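Bench gallery: desktop towers, Kimham depot

The Kimham depot takes in office desktops at the end of their lease and sorts them into three streams: reuse, parts and scrap. This page covers the Brurnum batch, 38 towers collected from two floors of one office and stripped over three weeks in June. Machines are listed by bench number. Notes are limited to board layout and cabling, as the drives were handled separately under the Cherkaoui contract.

All units were discharged before the side panel came off. Expansion cards were removed first, then bagged and labelled with the bench number. Cable ties were cut only where they blocked access to a connector. Fasteners went into a two-compartment tray, one side for case screws and the other for board screws.

Bench 15, tag 1405 – Dell tower, side panel off 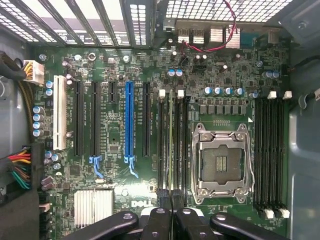 2 min read

Green Dell board in a grey metal case. The slots carry mixed colour coding: a long white PCI slot, several black PCIe slots and one bright blue PCIe x16. Light-blue retention latches swing outward and are easily snapped, so press them with a fingertip and keep drivers well clear.

Power cabling is on the left. A white auxiliary connector with yellow and black wires plugs in near the top corner. The large multicoloured bundle enters lower down and should be released before the board screws are touched.

The thin red-and-black pair lies across the rear port cluster. Lift it clear before the board is moved. It snags on the port shells.

Capacitors are the cylindrical electrolytic type with blue-and-silver tops, including a column of four beside the white PCI slot. Standard check applies: any domed or leaking top sends the board to scrap.

Boards that pass are wiped down, packed in antistatic bags and shelved by slot layout. Empty cases go to Wamness for metal recovery. Colour of the slot plastics is recorded on the tag, as it speeds up matching when a replacement board is requested.

Posted Aug 7, 2020
Filed under: Desktops, Boards, Brurnum batch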